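Packing lunches again after a long break

10/22/23

I went back to working in the office in Pornham last January, and for the first few weeks I bought lunch every day. Then I added up the receipts and got to 400 dollars, so I started packing my own again.

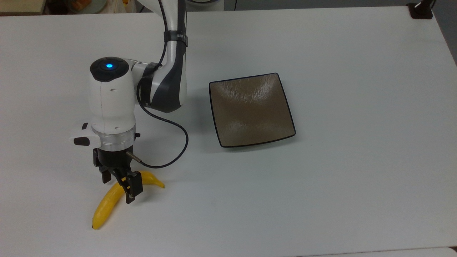 Kirsty Rowbotham

The trip from Dillgate takes 50 minutes on the 401 bus, and my bag usually ends up on its side under the seat. That rules out soup. It also rules out most of the containers I owned, so I bought two Rallis ones with clips. The lids have held up. The grey seals pick up the smell of curry and I haven't found a way to get it out.

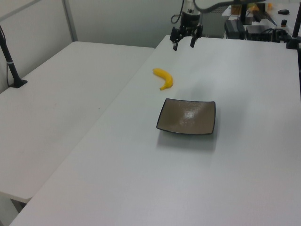

Fruit was the harder part. Apples are fine, and mandarins are fine in winter when they're cheap. Grapes need their own container. I'd stopped taking bananas after one split all over my diary, but I like them too much to leave out. Even the toy one lying on the table by the square plate has a darker tip, and that's the end I always cut off anyway. Mine now goes in the top of the bag, on my jumper, and I eat it at morning tea.

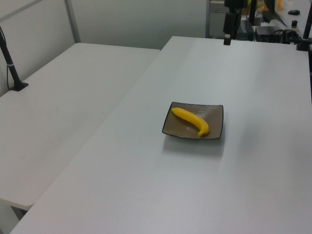 I've also stopped eating at my desk. There's a kitchen on our floor with a decent window, and 20 minutes in there does me more good than I expected. I keep a bowl and a fork in my drawer and tip everything out of the container first. A small brown plate with a thin dark rim, like the one under the banana, would do for a sandwich, and I might look for something similar next time I'm in Pirdale. The op shop there usually has a shelf of odd ones.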